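Getting the milk right before blaming the beans

I moved the coffee corner to the other side of the kitchen in January, and the flat whites went downhill the same week. Same beans, same grinder setting, same jug.
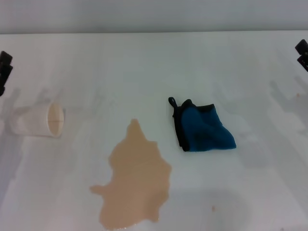 My first suspicion was the water, as it usually is. The new spot is further from the tap, so I had started filling the tank from a jug that sits out overnight. I went back to fresh water for a few mornings and could taste no difference, so I put that idea aside.

The next thing was milk temperature. I had been judging it by hand on the side of the jug, which works until the jug changes or your hands are cold. Sumathi Gounder lent me a probe thermometer and I logged every drink in a notebook. The readings were all over the place. Some jugs came off the steam well short of where I wanted them, and others had gone far enough to taste of boiled milk.

The cause was the fridge. In the old layout I took the milk out, shut the door and steamed it straight away. Now the fridge is behind me, so I was getting the milk out first and grinding second, and it stood for 4 minutes or so on a bad morning. Warmer milk reaches the target sooner, which leaves less time to stretch it, and I was carrying on by habit to make up the texture.

What I do now:

Grind and tamp first.
Purge the steam wand for 2 seconds.
Take the milk out and pour it to just below the start of the spout.
Add air early, then sink the tip and let it roll.
Stop, wipe, purge again.

The whole steaming step takes 30 seconds on my machine. Yours will differ with boiler size and tip, so time it with a thermometer before trusting the clock.

Sowmya Pai asked whether oat milk behaves the same way. I have only tried one carton and it split in the cup, so I have nothing useful to report yet. The grinder burrs are due a clean as well - I'll write that up separately.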